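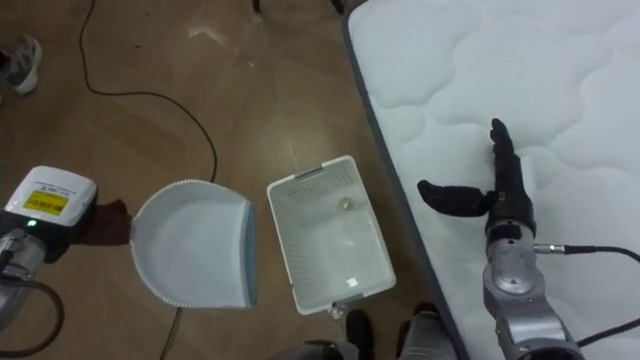
Jarmila Hudec asked whether we could please put the floor before the bed on this list, and yes, we can! She has a point. Anyone kneeling next to a mattress to check the seams ends up with whatever was on the boards stuck to their knees, and then it goes on the quilting. So the August version of the Huaranga bedroom checklist starts at ground level.

Room: upstairs bedroom, Huaranga guest house
Checked by: Aarti Uniyal
Bed: stripped, mattress only

1. FLOOR BESIDE THE BED
Swept along the full length of the mattress: OK
Dustpan and basket moved clear of the walking side: TO DO
Cords lying across the walkway: TO DO, see item 3
Loose boards or raised nails: none found
Comment: The boards came up beautifully after the spring waxing, but they are slick in socks. Shoes or bare feet only when turning the mattress, please.

2. MATTRESS TOP AND SIDES
Seams checked by hand, all four sides: OK
Stains: none new
Tags still attached and readable: OK
Vents and handles: not checked, needs two people
Comment: I love checking a quilted top, because you can run your palm down the stitching and feel right away if a thread has let go. Do it slowly and in daylight (before 10 a.m. is lovely in this room).
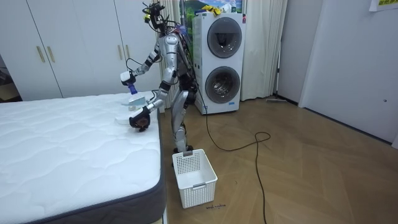 3. SPRAYS, CLOTHS AND CORDS
Bottles labeled: OK
Caps tight before a bottle goes anywhere near the bed: OK
Cords coiled and against the wall: FAIL
Comment: Our Kerkance cleaner is mild, but it still leaves a ring if it pools, so a little on a cloth is plenty. Blot, wait, blot again. A spill on a mattress goes deep fast and takes days to dry out. Keep the cloth folded flat on the mattress top, the way it is by the little clear container, so a drip has somewhere to land. The long black cord gets a fail from me wherever it crosses open floor, and the basket wants to go farther from the corner of the bed too. Two easy fixes!

4. LIFTING AND TURNING
Two people for every turn: required
Path to the door clear: recheck after item 3
Basket emptied and out of the room before lifting: TO DO
Comment: Bend your knees, call the turn out loud, and watch your fingers on the bed base.

5. DUSTPAN AND BRUSH
Rim free of cracks: OK
Washed after floor use: OK
Kept for floors only: QUERY

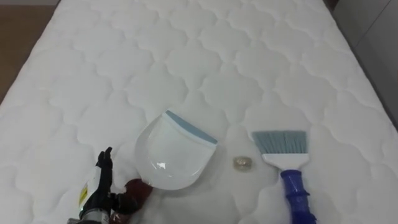 Szu-yu Lai would rather have a second dustpan, marked for beds, than another rule about the one we own, and I'm all for it. Crumbs and lint do need to go somewhere when you brush down a mattress, and a pan works so well for that. I've asked for one with the next Briltero order. Until it comes, wipe the underside before it touches fabric.

Open items: cord, basket, second dustpan. Recheck at 4 p.m., same room, then on to the one across the landing.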